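**Handout 3: Handling and storing liquid detergent**
Household Services course, practical unit. Course leader: Renata Herrera

Please read this handout before the practical and bring it with you. The work is simple, but a small mistake with detergent makes a slippery floor, and cleaning it takes much longer than the task itself.

## 1. Reading the label

Before you move a bottle, find three things on the label: the name of the product, the quantity, and the warning text. The warning text is usually the smallest. If you can't read it, ask a colleague and do not guess. Two bottles of the same colour can contain different products, so the colour alone is not enough.

For our calculations we use a bottle of 720 ml, filled with the training detergent Vondix. The dose cup on the shelf is marked at 100 ml. This is for measuring in class only, and it is too much for a normal wash at home.

## 2. Holding the bottle

- Check that the cap is closed before you lift.
- Take a standing bottle around the middle, where the body is widest.
- Take a lying bottle by the neck or around the middle, as it is more comfortable for you.
- When two people work at one table, only one gives and the other receives. The giver lets go after the receiver says "I have it".
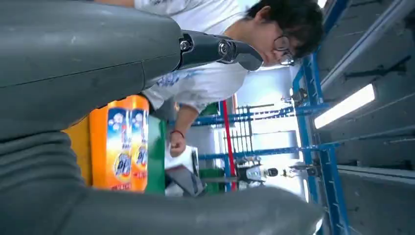
The last point is the one that students forget most often. Say the words also when you feel a little silly. In a real laundry there is noise, and your colleague may be looking at another thing.

## 3. Standing or lying?

For storage, a bottle stands upright with the label to the front. For sorting on a table it may lie down for a short time, but keep it away from the edge, because a round bottle can roll. A soft mat helps against rolling and protects the table top. Turn the labels up - then you can read them without touching anything. 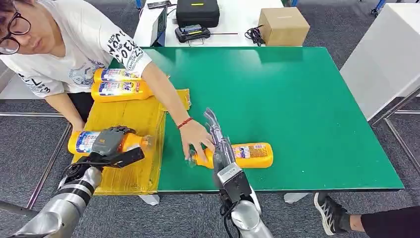 When the sorting is finished, put the bottles back upright and look once at each cap. Wipe any drops with a damp cloth and then with a dry one. Laptops, telephones and cables do not belong on the sorting table. Keep them on another table, well away from liquids.

## 4. Short calculation for home

A small laundry uses 200 ml of Vondix each day.

1. How much does it use in 3 days?
2. Is one full bottle of 720 ml enough for this time?
3. What quantity remains in the bottle, if any?

Write the steps, please, and also the units. Bring your answers to the next lesson, together with the signed safety sheet.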